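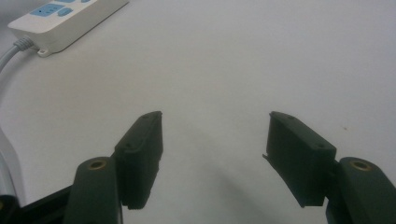
Fingers open over the bench, green pads on. Power strip top left.

Putting new finger pads on the hand-held gripper (and checking them before you record)

Robotics club page, Meltham build. Last edited February 23, 2023

Quick write up so I can stop explaining this at the start of every meeting. Covers the two finger gripper with the printed pads. If you're on the Dusto arm this is mostly the same up to the recording part, then go read the other page.

Set aside one meeting. Less if the pads are already printed.

What you need

Printed pads, one left and one right. They are NOT the same part, file names end in L and R
Screws from the small drawer marked Kuster
Hex driver that fits them, the short one
Digital calipers
Sheet of plain paper
Masking tape and a marker
Small flat file or a scrap of sandpaper
Laptop with the Ivaswood logger on it

Step 1. Print the pads

Use the club profile. Pads go flat face down on the bed, otherwise the face comes out stepped and small stuff slides off. Don't scale them. Somebody scaled a set to 102 percent in December and the screw holes didnt line up with anything.

Color doesn't matter to the gripper. Both sides the same though, the tracking script gets fussy if one is light and one is dark.

Step 2. Clean them up

Bottom edge usually comes off the bed a bit ragged. A little is fine, it isn't a contact surface. Knock off anything that hangs past the flat face. Run your thumb over the face, if you feel a bump file it. Long strokes, light. Not too much or the two faces stop matching and you get to print again.

Clear the screw holes by hand with the driver tip. No drill please.

Step 3. Old pads off

Unplug the gripper from the laptop first. Open the fingers all the way. Hold the linkage arm with one hand while you loosen the screws with the other, don't let the arm take the twisting. The bushings in the ends of the arms are a press fit and they will walk out if you lean on them. If one does come out push it back with your thumb until it sits level, do not hammer.

Screws go in the lid of the drawer. Not on the table. We've lost enough.

Step 4. New pads on

L on the left, R on the right, looking from the handle toward the tips. Start all the screws before you tighten any. Snug, then stop. It's plastic, it strips.

Close the fingers slowly by hand. What you want:

Faces meet flat, top to bottom
No light through the middle when you hold it up to the window
No scraping on the way in

If they meet at the top first, one of the pads is sitting proud. Loosen, push down, tighten again. If they meet at the bottom first it's usually a burr you missed in step 2.

Step 5. Paper test

Close on a sheet of paper and pull. Should drag evenly across the whole pad. If it pivots around one corner go back to step 4. Do it a few times, turn the paper, do it again.

Step 6. Zero the opening

Plug back in, start the logger, go to the Fingers tab.

Close all the way, press Set Closed
Open all the way, press Set Open
Let go, wait for the number to settle

The raw reading runs from 0 up to nearly 4,000. Ours sits at 1,237 with the calipers reading half open, and yes that isn't half of anything, the linkage isn't linear. The script sorts it out as long as both ends were set properly. If the number jumps around by itself check the plug where it goes into the handle.

Write the closed and open values on masking tape and stick it on the handle. Date too. Old tape comes off, don't layer it.

Step 7. Clear the bench

Tape down your work area. Everything that isn't part of the task moves outside the tape. Cables to the back, and leave the power strip where you can reach the switch. Wipe the table, crumbs and plastic bits show up more than you'd think on a light top.

Lamp off if it throws a hard shadow between the fingers. Ceiling lights are enough.

Step 8. Short test recording

Before you do a real set, do 2 short ones.

First one: open, close, open, close, nothing in the fingers. Play it back. The fingers in the video and the line on the graph should move together. If the graph lags, restart the logger and do it over.

Second one: pick up a foam block, move it across the tape, put it down, let go. Watch for the block twisting when you grip it. Twisting means the pads aren't flat, back to step 4 (sorry).

Both look ok, you can start. Name the folder with the team and the task, same as always. No spaces in the name!!

How long pads last

The spec sheet we wrote says swap at 1,000 closes. The logger keeps count, bottom right of the Fingers tab, reset it when you put on new ones. Swap sooner if the face gets shiny or a screw hole cracks.

Common problems

Fingers stick half way: screw too long, it's hitting the arm. Use the Kuster ones only.
One finger moves, other one doesn't: check the bushing on the dead side.
Reading stuck at zero: wrong port in the logger, pick the other one.
Pad wobbles but the screws are tight: hole is stripped. New pad.
Everything fine but things still drop: wipe the faces with a damp cloth, let them dry, try again.

To do: add the drawing with the screw lengths. Spare L pads are in the Meltham box, R pads we're out of so print a couple if the printer's free.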